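Threads > Rooms and Desks > April 17, 2026

Print this | E-mail this

ok table thread. been promising this since we got the room on Flandgate and people keep asking how the big table stays clear. short version, it doesnt. long version below

first thing – the room came with nothing. bare floor, white walls, one radiator that knocks. we had a budget and I blew most of it on tables. $154 at the Amwood clearance, delivery extra, legs in a separate bag with the wrong bolts. went back for bolts. came home with bolts and a lamp

looked at one enormous table first, the Lorik. lovely thing. would not have made it up the stairs. measured the stairwell twice and then measured it again in case it had grown

so, seam down the tabletop. you get used to it. pens find it, crumbs find it. I run a folded paper towel along it with a fingernail behind, end of every session. a butter knife works too but go easy, I have a scratch to show for the butter knife
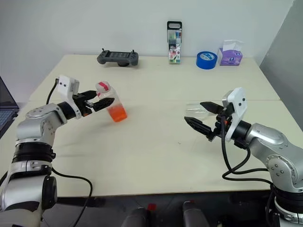
Clear surface rule, the actual rule: whatever is being used gets the middle, and everything else is at the back or off the table. No third place. The third place is how you end up with a cable, a mug and somebody's gloves living by your elbow for a month. In that one you can see how much pale tabletop there is to play with when it's only a bottle of orange stuff and a clear cup out, and look how the orange all runs down to the low end when it's tipped. That's my favorite thing about clear plastic, you know how much is left without picking anything up. Labels come off too. I peel everything I can.

peeling, because I'll get asked: warm water, dish soap, 25 minutes. then roll the glue off with your thumb. cooking oil for the stubborn bits. then soap AGAIN or it's slippery forever

caps. caps get their own jar at my place, lid off, on the shelf by the door. if a cap doesn't go with any bottle after a couple weeks it goes. I was keeping caps from bottles I'd recycled last September. why

someone asked yesterday if plain white walls are depressing to work against. no?? best thing in the room. I can see what's on the table against it. last place had a brick-pattern wallpaper and I lost a pair of scissors for a whole winter, they were right there

(ok it could use a shelf. I know. the shelf is coming)

back row though. this is the part I care about. everyone thinks a clear table means an empty table and it does not, I need stuff in reach. so the back edge is allowed to have things, one deep, no stacking, nothing behind anything else. if it doesn't fit on the row it goes in the cupboard

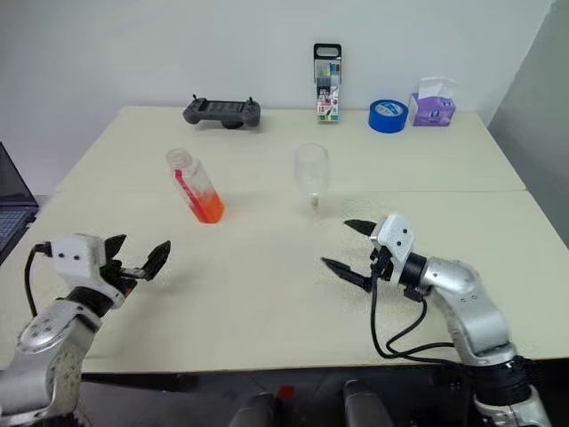

Back row, from the left: game controller, markers, blue painter's tape, tissues.

yes the controller is a permanent resident. no I will not be moving it. it has a drawer. it doesn't like the drawer

markers – keep them in the packaging if the packaging stands up and has a handle. I've bought so many nice pots and cups for markers and they all tip. this one has a carrying handle on top and a clear front so you can see the cap colors. blue green red gray, done. why would I decant that into a mug

painters tape is the MVP. lay it flat, dont stand it on edge, it rolls, it will go off the back and you will be under there with your phone light. I use it for labels, for marking where things go, for holding the seam shut when I'm doing anything with powder. comes off clean if you dont leave it for ages. I left some for ages once. it did not come off clean

tissues: purple box. small one, not the big flat kind. wipe as you go, ring marks are the enemy. pale tops show everything

ok bottles. the upside down glass one. I get more messages about this than anything. I like them neck down, I think it looks tidy, and clear glass on a pale table practically vanishes anyway so upside down or right way up you're going to miss it and knock it with your sleeve. ask me how many. don't

if you've got kids or a cat do NOT stand glass on its neck. put it in the crate. I'm talking about a table where people are paying attention, mostly

laptop goes far left, always. away from anything with liquid in it. learned that one at the old place, keyboard never recovered, the letter k came back for a bit and then gave up. also I like it right at the end so I can close it and forget it

end of session reset, timed it, 5 minutes:
bottles off first
wipe middle
seam
straighten the row
laptop shut
lights

thats the whole thing. don't do it the other way round or you wipe and then drip on what you wiped

someone wanted the cloth. it's a Kwan cloth, the waffly gray one, comes in a 2 pack. not an ad, they have no idea who I am. wash it without softener or it just pushes water around

oh and if your tables creep apart, clamp underneath. ours did for the first while, every time someone leaned. little G-clamp each end. cheaper than the felt pad thing I tried which did nothing at all

shelf thread next when the shelf exists. brackets are here, wood isn't

edit: no the lamp did not fit. lamp is in the hall. lamp is fine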